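Fluoride Varnish Uptake at the Farumska School Clinic
Student project report, Community Dental Health

Background
The Farumska clinic offers fluoride varnish twice a year to children in the lower grades. Parents have to return a signed form first. In the fall round, many forms never came back. Our project looked at whether a shorter form would change that.

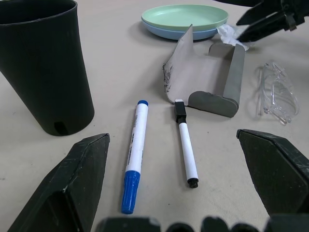 The old form, supplied by Drotora, ran to 7 pages and put the signature line at the end. We wrote a single-page version in plain language with the signature line near the top. The clinic approved the wording in March.

Method
We sent out 300 forms, half old and half new. Classes were assigned by drawing lots. Forms were collected at the front desk for 26 days. A reminder slip went home with every child at the halfway point. 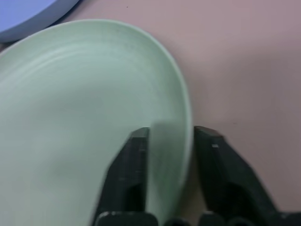
We also called 50 parents who had not replied and asked one question: had they seen the form? Calls were made after 5 p.m.

Results
More of the short forms came back. Most parents we reached by phone said they had seen the form and meant to read it later. A few thought varnish was the same as a sealant and that their child already had it.

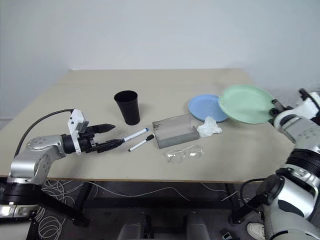
Two classes at the Worku building got their reminders late, so their returns are listed separately in the appendix.

Limits
We did not track whether the children with signed forms were present on varnish day. The new form was in English only.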